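Roraria
Inicio > Manipulación > Brazos de mesa > Grirkance 2

Grirkance 2, pareja de brazos para mesa de preparación
Referencia: 1744-G
Plazo de entrega: 19 días laborables
Ficha revisada en octubre de 2023

El Grirkance 2 coge cosas y las deja en otro sitio. Dicho así parece poco, pero quien haya pasado una campaña en una mesa de surtido sabe que el trabajo consistía en eso, ocho horas, con radio de fondo.

Lo que incluye
Dos brazos articulados, pinzas de dos dedos, raíl de montaje, cableado y un manual que Senad Nikolovski redactó en 17 páginas y defiende como si fueran novela.

Lo que cambia en la plantilla
En el almacén de Lashari, Nighat Yousafzai dejó de montar surtidos y pasó a corregir a quien los monta. Cobra más y se queja igual. Usman Ghauri conserva su puesto en expedición, aunque ahora espera a los brazos -- antes esperaba a Nighat, que al menos contestaba. Recomendamos hablar con el equipo antes de la instalación. La máquina no se ofende si la conversación se alarga.

Lo que no hace
No barre, no firma albaranes y no cubre bajas en agosto. Tampoco distingue una prisa verdadera de una prisa de jefe.

Formación
Dos jornadas en sus instalaciones, a cargo de Zubaida Sandhu. Se ruega que asistan las personas que van a usar el equipo; los directivos pueden venir si traen café.

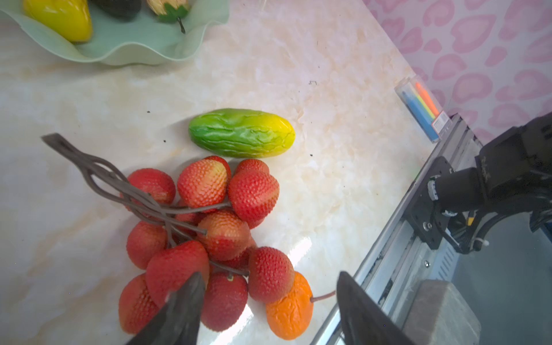 El agarre de piezas irregulares se ajusta en el menú Pinza, con apertura y fuerza por separado. Para practicar conviene la fruta artificial: un racimo de lichis rojos con sus ramitas finas cruzadas por encima enseña más sobre paciencia que cualquier caja de cartón, y el melón amargo, alargado y rugoso, queda para el segundo día.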